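Section 4. Setting Up a Withdrawal Address List

Applies to Forkix Wallet Manager, business accounts. Revised March 2019.

A withdrawal address list restricts outgoing transfers to addresses that the account holder has approved in advance. Once the list is active, a transfer to any other address is refused before it reaches the network.

4.1 Before You Begin

The person carrying out the set-up must hold the Administrator role. A second user with the Approver role must be available to confirm the change. Both users need a registered Bisotach security key.

Caution: Do not start this procedure while a transfer is pending. Pending transfers are canceled when the list is switched on. 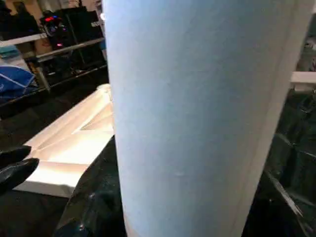 Elli Kuusisto
Technical Documentation Editor, Forkix

4.2 Creating the List

1. Sign in and open Settings, then Transfers, then Approved Addresses.

2. Select New List. Enter a name of no more than 11 characters. The name appears on all statements and cannot be changed later.

3. Select the currency. Each list covers one currency only.

4. Paste the first address into the Address field. Do not type it by hand.

5. Compare the full address with the copy supplied by the recipient, using a separate channel such as a telephone call.

6. Enter a label for the recipient and select Add.

7. Repeat steps 4 to 6 for each further address. A list may hold up to 492 entries.

8. Select Submit for Approval and touch the security key when prompted.

Note: Lists exported from Pretow can be imported as a single file. Imported entries are marked Unverified until step 5 has been completed for each one.

4.3 Approving the List

1. The Approver signs in on a separate device and opens Pending Requests.

2. The Approver reviews every entry and selects Confirm or Return.

3. If the list is confirmed, the status changes to Active. If it is returned, the Administrator must correct the entries and submit again.

Caution: Transfers sent to an incorrect address cannot be reversed. Forkix is unable to recover funds sent to an address that was approved in error.

4.4 Error Code 2406

This code means that the address format does not match the selected currency. Delete the entry, check the currency, and add the address again. If the code is displayed a second time, send the request number to Onni Suominen, Account Support. Do not include private keys or recovery phrases in the message.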